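部屋干し比較調査 参加世帯の募集

掲載日：2020年10月2日
募集元：Skumodura 生活用品検証室
対象：集合住宅または戸建てで、週に数回以上、室内に洗濯物を干している世帯
募集数：22世帯
期間：6週間

部屋干しについて書かれた記事は山ほどあります。扇風機を当てる、干す間隔をこぶし一つ分あける、長いものと短いものを交互に並べてアーチ形にする、新聞紙を床に敷く、浴室に吊るして換気扇を回す。どれも「効果がある」と書いてありますが、何と比べてどの程度なのかを書いているものはあまり見かけません。比べた相手が「何もしなかった場合」なのか「外に干した場合」なのかも、たいてい曖昧です。

当室は日用品や家事の工夫について、言われていることが普通の家で本当に起きるのかを確かめ、結果を小冊子とウェブページにまとめています。今回の題材が部屋干しです。先に申し上げておくと、私たちは上に挙げた工夫の多くについて、差が出ないか、出ても生活の上では気にならない程度だろうと考えています。その予想が外れるなら外れるで、きちんと外れたと書きたいので、協力してくださる世帯を探しています。

なぜ家庭でやるのか

実験室で布を乾かした数字なら、すでにいろいろあります。温度と湿度を一定にした部屋で、同じ大きさの綿布を吊るし、重さを量る。測定としてはまっとうです。ただ、その部屋には夕食の湯気も、加湿器も、急に窓を開ける家族もいません。タオルの横に厚手のパーカーが掛かることもありません。条件をそろえて出た差が、条件のそろわない家でも残るのかどうか。疑わしいのはそこです。

もう一つ、においの問題があります。生乾きのにおいは乾くまでの時間で決まる、とよく説明されます。おおむねそうなのでしょうが、前回のアンケートでは、早く乾いたと答えた人が必ずしもにおわないと答えてはいませんでした。このアンケートには852件の回答がありましたが、自己申告ですし、「早く」の基準も人によってばらばらです。この数をもって何かが証明されたとは言えません。当時の報告書には円グラフを何枚も載せました。今読み返すと、載せすぎでした。
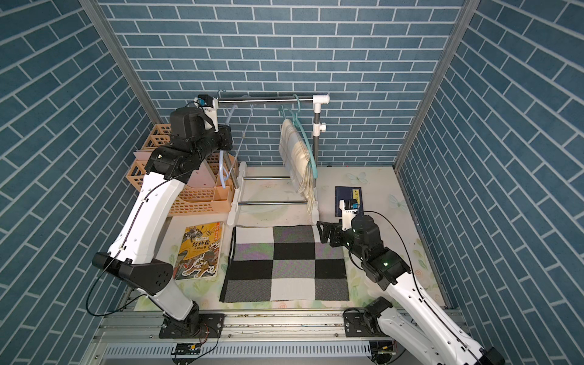 そこで今回は、感想を集める前に、まず手順を決めておくことにしました。参加世帯には、期間を前半と後半に分け、前半は普段どおりに干していただきます。後半は、こちらが割り当てた干し方を一つだけ加えていただきます。扇風機の組、間隔をあける組、並べ方を変える組、そして何も変えない組があります。何も変えない組に当たると張り合いがないかもしれませんが、この組がないと、季節が進んだだけの変化を工夫の効果と取り違えます。組の希望はお受けできません。

お願いすること

一回の洗濯につき、次の内容を記録用紙に書いてください。

・干し始めた時刻
・部屋と、干した場所（窓際、カーテンレール、浴室、廊下など）
・お渡しする温湿度計の値（干し始めと取り込み時）
・指定のタオルの重さ（洗う前、脱水直後、取り込み時）
・取り込んだ時刻
・取り込み時のにおい（「なし」「わからない」「あり」から選択）
・その日に変わったことがあれば自由記入

指定のタオルはこちらからお送りします。ほかの洗濯物と一緒に、いつもどおり洗ってください。タオルだけを特別に脱水したり、乾きやすそうな位置を選んで掛けたりしないでください。悪気がなくても、測ると分かっているものは丁寧に扱ってしまうものです。掛ける位置は初日に決めて、最後まで動かさないでください。

においの欄に「わからない」を設けたのには理由があります。以前、五段階で評価してもらったところ、ほとんどの答えが真ん中に集まりました。真ん中が「少しにおう」なのか「どちらとも言えない」なのか、集計する側にも判断がつかず、その欄は使えませんでした。迷ったときは遠慮なく「わからない」を選んでください。

記録は紙でもアプリでもかまいません。アプリは Leta という名前で、当室が外注して作らせたものです。動作は正直なところ速くありません。通知も時々遅れます。入力が面倒になって記録が抜けるくらいなら、紙のほうが確実です。途中で紙に切り替えても差し支えありません。

洗剤について

期間中は、普段お使いの洗剤と柔軟剤をそのまま続けてください。「部屋干し用」と書かれたものかどうかは参加の条件にしません。ただし銘柄を途中で変えないでください。買い置きが切れそうな方は、同じものを先に補充しておいてください。

希望される世帯には、香料の入っていない洗剤 Dankwa をお送りします。これは比較のために用意しているもので、すすめているわけではありません。香りの強い洗剤を使うと、においの有無を人の鼻で判断するのが難しくなります。香りで覆われている状態を「におわない」と呼んでよいのかは、私たちの間でも意見が割れたままです。Dankwa を使う世帯は別に集計します。

参加できる方

・期間を通して同じ住居で生活する予定の方
・洗濯機をご自宅にお持ちの方（縦型、ドラム式は問いません）
・乾燥機能を使わずに干す洗濯が週に三回以上ある方
・ご連絡をメールで受け取れる方
・成人の方が記録の責任者になれる世帯

一人暮らしの方も、ご家族の多い方も応募できます。部屋の広さや築年数は問いません。選考では似た間取りに偏らないよう調整しますので、応募の早さは関係しません。

参加をお断りする場合

洗剤、家電、物干し用品の製造または販売に関わるお仕事の方は、今回はご遠慮ください。ご家族にそうした方がいる場合は、応募欄にその旨をお書きください。それだけで必ず外れるわけではありません。

また、部屋干しの工夫をご自身のブログや動画で紹介している方も、できれば次の機会にお願いします。すでに人に薦めた方法が「差なし」になるのは、誰にとっても愉快ではないはずです。記録をつける手がそれに引きずられないと言い切る自信は、私たちにもありません。

謝礼

記録が一週分そろうごとに900円をお支払いします。期間終了後に、銀行振込でまとめてお送りします。途中でやめた場合も、そろっている週の分はお支払いします。タオルと温湿度計は差し上げますので、返送は不要です。はかりをお持ちでない方には貸し出します。送料は当室が負担します。

謝礼が手間に見合うかと聞かれると、見合わないと思う方もいるでしょう。重さを三度量り、時刻を書き、温湿度計を読むのは、慣れても面倒です。お金を目当てに応募すると、二週目あたりで嫌になるかもしれません。自分の家のやり方に意味があるのか一度確かめてみたい、という方のほうが向いていそうです。

この調査で分からないこと

応募の前に、限界についても読んでおいてください。

この規模の調査で、小さな差は見つかりません。たとえば扇風機で乾く時間がごくわずかに縮んでいたとしても、家ごとのばらつきに埋もれます。「差が見られなかった」は「差がない」と同じ意味ではなく、報告書でもその書き方を守ります。

秋に行う調査なので、梅雨の部屋干しについては何も言えません。来年の5月に似た手順でもう一度行う案がありますが、予算は決まっていません。決まっていないことを見込んで応募なさらないようお願いします。

菌の数は測りません。検査に出す費用がないことに加え、タオル一枚の検査結果から家庭全体の衛生を語ることに疑問があるためです。体調やアレルギーへの影響についても扱いません。そうした心配のある方は、この調査の結果を待たずに医療機関にご相談ください。

費用と結果の公表

費用は、当室の小冊子の売上と、生活雑貨店 Otine からの協力金でまかなっています。Otine は物干し用のハンガーも販売していますので、利害がまったくないとは申しません。協力にあたり、調査の手順と報告書の文面には口を出さないという書面を交わしました。書面があれば安心かというと、それも読む方が判断することです。書面の写しは報告書の末尾に載せます。

結果は、予想どおりでも予想外でも、つまらない結果でも公表します。個人やご家庭が分かる情報は載せません。自由記入の文章を引用するときは、事前にメールで確認します。参加世帯には公表前の原稿をお送りしますので、自分の記録が違う形で使われていると感じたら指摘してください。

個人情報

氏名、住所、振込先は、発送と支払いにだけ使います。記録には番号をつけ、氏名とは別に保管します。支払いが済んだのち、氏名と番号の対応表は破棄します。室内の写真の提出は求めません。

応募の方法

当室ウェブページの応募欄から、次の内容をお送りください。

・氏名とメールアドレス
・お住まいの都道府県
・世帯の人数
・住居の種類と、普段干している場所
・洗濯機の種類
・乾燥機能を使わない洗濯のおおよその回数（週あたり）
・部屋干しについて聞いたことのある工夫のうち、怪しいと思っているもの（任意）

最後の項目は選考に使いません。次に何を調べるかの参考にします。効くと信じている工夫を書いてくださってもかまいませんが、その場合はなぜ信じているのかも添えてください。「祖母がやっていた」でも結構です。

定員を超えた場合は、住居の種類と世帯の人数がなるべく散らばるように分けたうえで、くじで決めます。結果は、選ばれた方にも選ばれなかった方にもメールでお知らせします。電話でのお問い合わせは受け付けておりません。用具の発送は、参加が決まった方から同意書をいただいたあとになります。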